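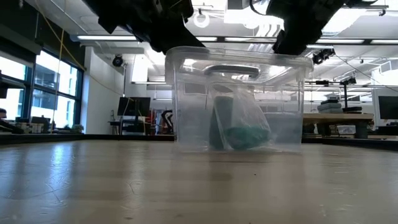

Traltent releases Fenosholm, planning software for two arms that have to share a table

Prurkau, March – I've been writing motion planners for most of my working life, and I've never been as happy to push a release button as I was this morning. Fenosholm is out! It's our control and planning package for two-arm workcells, and starting today anyone can download it and run it on their own hardware.

We built it for the jobs that make a planner sweat. Clear bins, clear bags, thin plastic that folds a different way every time you touch it. A depth camera looks at a clear tub and mostly reports the table behind it, and for years the usual advice was to put tape on the tub. I never liked that advice (customers don't tape their tubs), so we wrote a perception module called Yao that works from edges and highlights and hands the planner a shape along with a measure of how much to trust it. Where trust is low, the arm slows down and looks again from another angle.

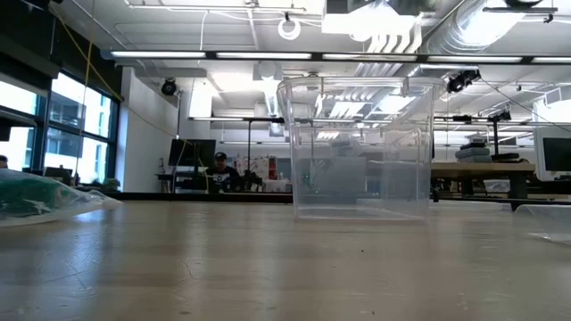 Traltent News, Issue 30

The planner itself is the part I could talk about all day. Most two-arm setups I've used treat the second arm as an obstacle, so one arm waits while the other one works. Fenosholm plans both together and replans every 90 milliseconds, which means an arm can start its reach while the other is still backing out. It also knows when two grippers are on the same object. Lift a bin by its rim with both arms and the software keeps the distance between them fixed, so you don't end up squeezing the walls or pulling the thing apart.

Before release we ran the full test suite, 4000 simulated bagging and unbagging tasks, and then went to real tables with whatever still looked shaky. That second step is where I lost most of my winter. Simulated bags are polite. Real ones cling to the gripper, and we rewrote the release motion more often than I'd like to admit – the version that shipped opens wide, backs straight up and checks the fingers before it goes anywhere else. 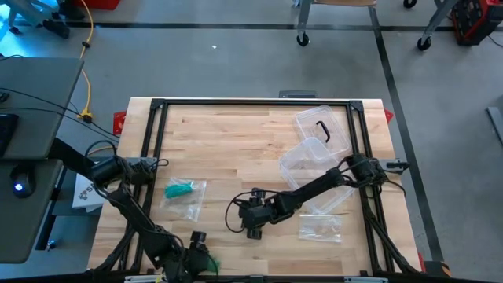 The checking step is on by default, and I'd leave it on. You can switch it off in the task file if you're only moving rigid parts and want the time back. Task files are plain text, by the way. You name the objects, say where they should end up, and the planner picks which arm does what. If you disagree with its choice you can pin an arm to a step with one line, and it will plan everything else with that in mind.

A few practical bits. Build 1411 is the one you want; earlier previews used a different calibration format and their files need to be converted (the converter is in the tools folder). The log viewer now plays both arms on one timeline, something our preview users in Prurkau asked for over and over. Support for three arms is in the code but switched off, and please don't switch it on yet.

Fenosholm is free for teaching and research. Shops and factories can try it for 30 days, then pay a license per workcell. Downloads, setup notes and sample task files are on the Traltent website, and press questions can go to the Traltent media desk.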